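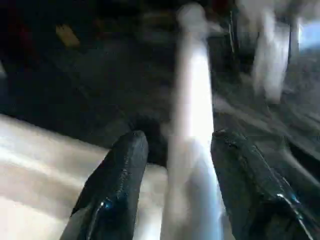

左右の黒いグリッパーの指と、その間に立つ淡い色の円筒形のもの

年度途中に団を移籍した場合の奉仕時間と在籍年数の扱いについて

受付日 2026年8月29日
分類 青少年団体/登録・進級

少女対象の青少年団体Peranceで、中学生部門の記録係をしています。保護者としての参加で、指導者資格は持っていません。

6月に、県外の団から一名が転入しました。前の団ではGolestani章の課程に取り組んでいて、奉仕時間の記録が紙の活動手帳に残っています。手帳上の合計は55時間です。ところが、記録管理システムのTranonで本人の記録を開くと、在籍歴は引き継がれているのに奉仕時間の欄が0時間になっています。

Golestani章の申請には100時間が必要です。55時間が認められれば残りは45時間ですが、認められないと最初からになり、本人が部門を上がるまでに終わらない可能性が高いです。

確認したいのは次の点です。

・前の団での奉仕時間は、転入先の団で入力してよいのか。
・手帳の各行に指導者の署名がありますが、うち2行だけ署名欄が空白です。この2行は除外すべきか。
・在籍年数章は、移籍のあった年度を1年として数えてよいのか。前の団と当団で年度会費の区分が異なります。

規程集の進級の章は読みましたが、移籍についての記述は「記録は本人に帰属する」という一文だけでした。前の団には一度メールを送り、返信待ちです。

補足です。Tranonの権限は「団記録係」で、過去年度の画面は閲覧のみできます。編集ボタンは表示されません。

寄せられた回答は3件です。

回答その一(質問者が選んだ回答)

別の地区で登録事務を担当しています。地区によって細部の運用が違うため、最終的には所属地区の登録担当に確認してください。以下は当地区での処理です。

奉仕時間について。前の団での活動分を転入先の団記録係が直接入力することはできません。入力すると転入先の団の活動として集計され、あとで地区の年次集計と合わなくなります。正しい手順は、様式343「活動記録引継書」を前の団に作成してもらい、転入先の団委員長が確認欄に記入したうえで、地区の登録担当に提出するというものです。地区側でTranonの「外部記録」に登録すると、本人の累計に反映されます。当地区では受理した翌月の更新で表示が変わります。

Tranonで在籍歴だけが移るのは仕様です。在籍歴は会員番号に、奉仕時間は団番号と会員番号の組に紐づいています。団番号が変わった時点で、前の組の時間は累計欄に出なくなります。データ自体は消えていないので、前の団の記録係が過去年度の活動一覧を出力すれば、引継書の添付資料として使えます。ただし前の団が紙の手帳だけで管理していて、そもそもTranonに入力していなかった場合は一覧に何も出ません。先にどちらなのかを聞いておくと往復が減ります。 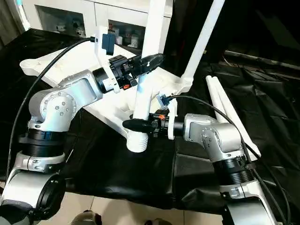
引継書の記入で差し戻しが多いのは、活動区分の欄です。手帳の区分は旧版のままで、Tranonの区分と名称が一致しません。手帳で「地域活動」となっているものは、内容に応じて「環境整備」か「行事補助」に振り分けます。「その他」で出すと、ほぼ確実に照会が来ます。また、開始時刻と終了時刻がなく合計時間だけの行は、備考に活動名と会場名を書けば当地区では受理しています。

署名のない2行は、除外ではなく保留扱いにします。引継書には該当行も書き、確認欄を空けたまま提出します。後日、当時の指導者の署名または活動の実施報告の写しが出れば、追加で認定できます。最初に行ごと落とすと、追加の際に引継書を作り直すことになります。

質問文の残り45時間という計算は、保留の2行も含めた数字だと思います。計画を立てるときは、その2行の時間数を引いた値を使ってください。

在籍年数章は会費の区分に関係なく、年度の登録が途切れていなければ1年と数えます。前の団の退団日と転入先の登録日の間が空いていても、同じ年度内であれば継続です。年度をまたいで空いた場合だけ、空白年度が年数から抜けます。

回答その二

うちの子が小学生部門のときに移籍しましたが、手帳を見せたら団のリーダーがそのまま全部入れてくれました。特に問題は起きていません。急ぐならリーダーに頼むのが早いと思います。

章の縫い付け位置も前の団と違っていて、在籍年数章を外して付け直しました。そちらのほうが手間でした。

回答その三

一つ目の回答の手順で合っていますが、Golestani章に関しては追加の条件があります。

100時間のうち、宿泊を伴う活動から算入できる時間には上限があり、引継分にもこの上限がかかります。前の団がPosonine野営場のキャンプを奉仕時間に入れている場合は注意してください。キャンプ参加そのものは奉仕に当たらず、設営や撤収の補助、年少部門の引率補助として割り当てられた時間だけが対象です。手帳に「Posonineキャンプ」とだけ書いてある行は、役割と時間帯がわからないため、署名があっても照会の対象になります。

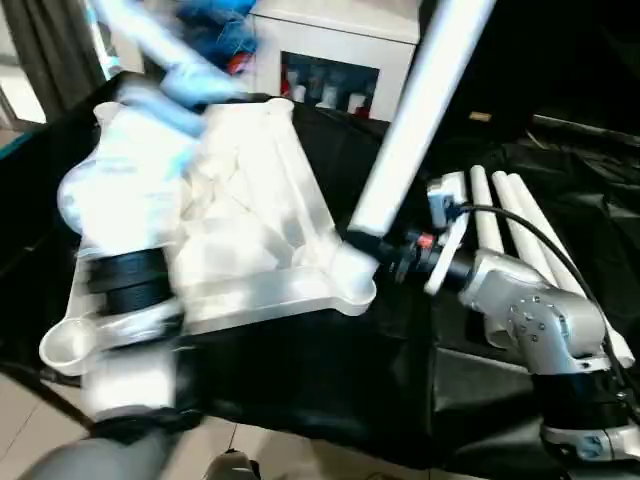 それから、課程の開始日も確認が必要です。Golestani章の奉仕時間は、課程開始届の受理日以降の活動しか数えません。開始届は団ごとに保管する書類で、Tranonには受理日だけが入っています。本人の記録を開いて「進級課程」のタブに受理日が出ていれば、そのまま継続できます。空欄なら、前の団から開始届の写しをもらって引継書に添付します。写しが見つからないときは転入先で新たに開始届を出すことになり、それ以前の時間は一般の奉仕時間としてのみ残ります。

二つ目の回答の方法は勧めません。小学生部門には時間数を要件とする章がないので表面化しなかっただけで、中学生部門では申請時の審査で活動日と団の登録日が突き合わされます。登録日より前の活動が転入先の団名で入っていると、申請ごと戻ってきます。

質問者からの追記

前の団から返信がありました。Tranonには前年度分のみ入力済みで、今年度分は手帳だけとのことです。「進級課程」のタブには受理日が表示されていました。

署名のない2行のうち1行は、当時の実施報告の写しが出せるそうです。もう1行は担当の指導者が退団しており、保留のまま提出します。キャンプの記載は1行あり、撤収補助の時間帯を前の団に問い合わせています。

様式343は地区の書庫にある版が古く、活動区分が旧名称のままでした。登録担当に聞いたところ、旧版でも受理するが区分名は新しい名称で書くように、との回答でした。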